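About Mabaso

Mabaso is a small company which collects examples for robots that learn. Our customers build the learning systems. We supply the material from which these systems learn: recorded attempts at picking up ordinary things from a bin, each attempt with its result and with notes written by a person.

The company was started by Annatjie Mokoena and Walid Obeidat. They had worked together for several years on packing machines, and they were often asked the same question by clients: can the machine also handle a thing which it did not see before? At that time the answer was usually no. Annatjie believed that the problem was less in the machine and more in the examples it was given. Most of them showed clean boxes on a clean belt. So the two founders rented a room in Lanska, bought one arm, and began to fill a bin with things from their own drawers.

How we work

The bin is divided along its length in two compartments. The arm takes objects from one side and places them in the other, and when the first side is finished the direction is changed. In this way the work can continue for a long time without a person putting everything back. An operator is always in the room. When an object stays in a corner and the arm fails several times, the operator moves it by hand and writes this in the log.

Every attempt is kept, also the bad ones. A grasp that slips is useful for our customers, and we do not charge less for it or hide it at the end of the delivery.
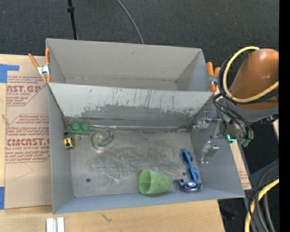 Lanska, June

We are now preparing the set called Viller. It is our second big collection and it is made only with household and office objects. We chose them for being difficult in different ways. A clear tape dispenser and a translucent cup are hard for a camera to judge. Sunglasses have thin parts and lie at strange angles. A crumpled foil wrapping reflects the light, and a toy block is easy until it sits tight in the back corner. The small tape measure likes to stay against the wall, where the fingers have little space.

The Viller list has 159 objects at this moment. From the list, Lindiwe Baloyi chooses a mixed group for each session, and she takes care that the same things do not always meet each other. A full session has 1248 attempts. If a session is stopped early, we mark it as short and deliver it separately.

Our bin is the same one from the first year. The paint is scratched on the divider and the bottom is full of marks. We had a discussion about buying a new one, and Ruan Lekota, who is responsible for the equipment, asked us to keep it. Bins in real warehouses are also scratched, and he wants the examples to contain this.

The people

Annatjie Mokoena leads the company and speaks with customers.
Walid Obeidat writes the recording software and checks each delivery before it goes out.
Ruan Lekota takes care of the arm, the gripper, the hoses and the clamps.
Zodwa Baloyi is head of labeling. She and Lindiwe are sisters, and both answer to "Ms. Baloyi" on the telephone, so please say the first name.
Lindiwe Baloyi plans the sessions and keeps the object shelves.

Working with us

Universities can receive a trial part of Viller with 3024 attempts, free of charge, after signing our use agreement. Companies can order a collection with their own objects. For this we need 2 pieces of every object, because things do break. Please do not send glass, food or anything with a battery inside.

Our first collection, Jodenach, is still available in its original form. The labels were corrected once, and the list of corrections is delivered together with it.

Visitors are welcome if they write to us one week before. The room is small, and we can receive four persons at one time.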